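How We Teach Our Robot Arm to Pick Things Up

Hi! I'm Saturnino Figueroa, and on Friday evenings I build things in a shared workshop called Onano. Right now a few of us are working on a project we named Petchrat. We want a robot arm to pick up a small part and put it down in the right spot, all by itself. Sounds easy, right? You do it every time you grab a crayon!

But a robot arm doesn't know what a crayon is. It only knows numbers, like how far to bend each joint. So before we bolt anything together, we build the whole job inside a computer first. It's called a simulation, and it works a bit like a video game. The table is pretend and the arm is pretend, and if the arm whacks into something I just press reset. (I press reset a lot.)
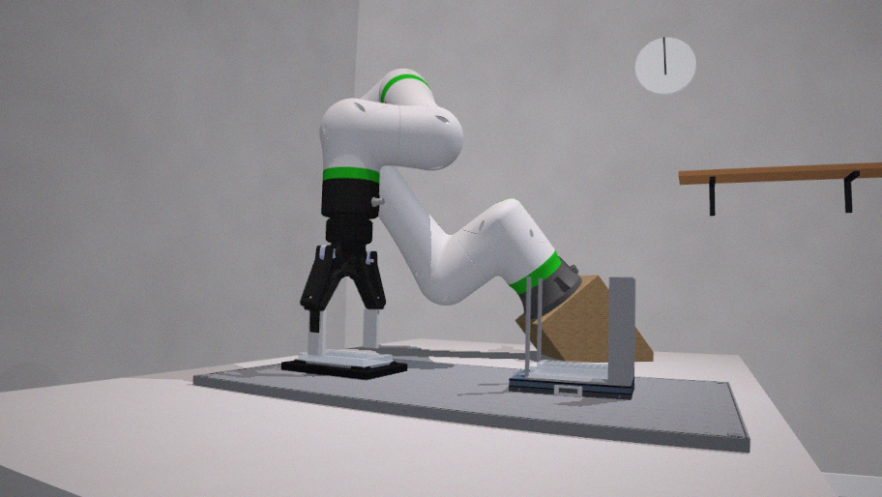 An arm like ours bends in several places, the way you have a shoulder, an elbow and a wrist. At the end is the gripper, and ours has two fingers. Try being a robot for a minute: use only your thumb and one finger, keep your wrist stiff, and pick up a pencil. Now try it with your eyes shut! You'll find out fast why the fingers have to be in just the right place before they close.

So we practice. In March I ran the pretend job 176 times, and the computer kept a note of how each try went. In the first 100 tries the arm missed more than it grabbed. Then we changed how slowly it comes down, and wow, what a difference.

We also look at the job from close to the gripper, because a view from across the room can fool you. Fingers that look lined up from the side might be way off when you look from near the hand.
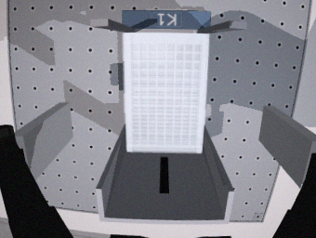
A close-up look from our simulation: one gripper finger on each side of the tray, with a gap between.

Next we'll try the same moves on the real arm, very slowly, with a grown-up's hand on the big stop button. I'm a grown-up, and I still get nervous!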